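Ondow Countertop Dishwasher
Section 4: First set-up and test wash

Read section 3 first (unpacking). If the transport foam is still under the lower spray arm, take it out now.

4.1 Placing the unit

1. Pick a flat spot near the sink. Counter must hold the full machine, 200 lb rating on the shelf or counter is plenty.
2. Leave a gap at the back for the hoses. A hand's width. Do not push it tight to the wall.
3. Turn the front feet until the door stays put when half open. Door swings down by itself = front is too low.

CAUTION: Two people to lift. Hold the base, not the door.

4.2 Water and drain

1. Shut off the cold tap.
2. Screw the gray inlet hose to the tap adapter. Hand tight, then a quarter turn with the wrench. No more.
3. Check the rubber washer is seated. Most leaks we hear of are this washer.
4. Hang the drain hose over the sink edge with the hook. End of hose must not sit in standing water.
5. Open tap slowly. Look for drips at both ends.

Note: No tap nearby? Fill by hand through the top port with the jug supplied. Machine beeps when full. Stop pouring at the beep.

4.3 Power

Grounded outlet only. No extension cords, no power strips. Model A draws 790 watts while heating, Model B draws 1,316. Put nothing else big on the same circuit, kettle and toaster included.

4.4 Salt and rinse aid

Soft water areas skip the salt. Not sure, use the test strip in the bag and the chart in section 9.

1. Unscrew salt cap, floor of the tub, left side.
2. First time only: fill the salt well with water.
3. Pour salt in with the funnel. Some water will spill over, normal.
4. Wipe up loose grains, close the cap tight.
5. Rinse aid goes in the door. Fill to the line. Setting 3 is fine for most homes.

CAUTION: Dishwasher salt only. Table salt will clog the softner and is not covered. 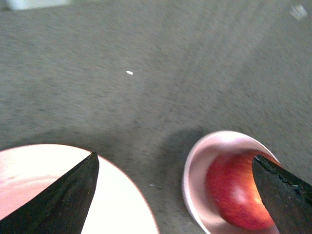 4.5 Empty test wash

1. Nothing in the racks. No detergent.
2. Close door until it clicks.
3. Press Power, then Quick, then Start.
4. Stay in the room for the first ten minutes. Check under the machine for water.
5. Let it run to the end. Wait for the long beep before you open, steam is hot.

A little water left in the filter well is OK. A puddle is not. See 4.7.

4.6 First real load

Scrape, don't rinse. Plates face the center. Bowls tilt down on the top rack so they drain. Spin both spray arms by hand before you close the door, if one hits a handle move the handle. Detergent: one small tablet or one level spoon, never both.

4.7 If somthing goes wrong

E1 - no water. Tap closed or hose kinked.
E3 - not draining. Hook too high, or filter blocked.
E4 - leak in base tray. Unplug, shut tap, call service.
Code 566 on the long display - control board reset. Unplug five minutes, plug back in. Comes back, call service.

Service desk: Hostusden Appliances, ask for Marlene Reinholz (parts) or Knut Thiele (repairs). Have the serial number ready, inside edge of door, right side.

Section revised October 14, 2022. Replaces the May sheet, which had the E3 and E4 codes swapped.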